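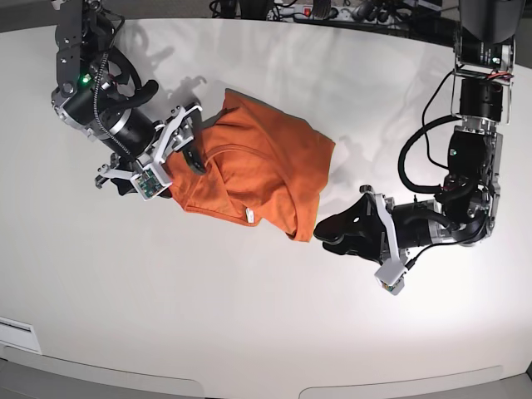

One reader wrote in after the February newsletter to say that a sweater is worth mending only if it was worth buying, and that most are not. The director of the Nellden Textile Care Center was asked to respond to that letter at the start of our interview and declined to agree with it.

"I understand the feeling," the director said. "People have been disappointed by clothes that lose their shape in a season. But we see very ordinary garments here that have been worn for years, and the owners want them back. I am not going to tell them their sweater does not qualify."

The center opened in the former Oletti dye works and provides repair, cleaning advice and instruction to residents of the district. In the last fiscal year it accepted 1,160 items for repair. Knitwear and work clothing made up the largest share, followed by coats and children's outerwear.

Asked which faults are most common, the director named seams at the underarm, worn cuffs and failed zippers, in that order. Moth damage is a growing part of the work. "It used to be a fall problem. Heated closets have changed that, and we now get moth holes all year."

The director was firm on storage. Wool should be washed before it is put away, folded and kept in a closed container. Cedar blocks are of limited use once they lose their scent, and many people keep the same ones for decades. Freezing is recommended for a garment that is already affected, provided it is sealed in a bag first and left long enough.

On laundering, the center's advice has changed. Its earlier leaflet called for a warm wash for most cottons. The current edition recommends cold water for everything except towels, bedding and heavily soiled clothing, and it asks readers to use less detergent than the cap suggests. "Residue is what makes a shirt feel stiff. People respond to that by adding softener, and then the towels stop absorbing. We have had that conversation at the counter many times."

Repairs are priced in 3 bands, depending on the time required. The lowest covers buttons, hems and straight seams. The highest covers relining and reweaving, which the center performs only by appointment. Residents who hold a district benefits card pay half. The director acknowledged that the top band has drawn complaints and said it will be reviewed before the next budget is adopted.

Thread is purchased from Donati, and the choice of supplier was discussed at some length. The center previously held stock from several sources, and shades that matched in one delivery did not match in the next. It now keeps a single range of 600 colors. "It sounds excessive until you try to match a faded navy," the director said. "There are a great many faded navies."

The instruction program, known as Fallisico after the street where the first classes were held, offers evening courses in hand sewing and darning. Each course runs for 2 months. Enrollment for the darning course closed early this year, and a second section will be added if a suitable room can be found. Machine sewing is not offered at present. The director said the existing machines are needed for repair work during the day and must be serviced in the evening.

Visible mending, in which the repair is made in a contrasting color, is taught alongside the traditional method. Opinion among the staff is divided. "I was trained to hide the work, and I still prefer that. Younger customers ask for the opposite. They bring a gray sock and choose a red yarn. We do it, and we do it properly."

The center does not accept leather, fur or wedding dresses. Items left more than ninety days after the notice of completion are transferred to the district clothing bank.

The repair counter is open from 9 a.m. to 4 p.m. Garments must be clean and dry when they are handed in.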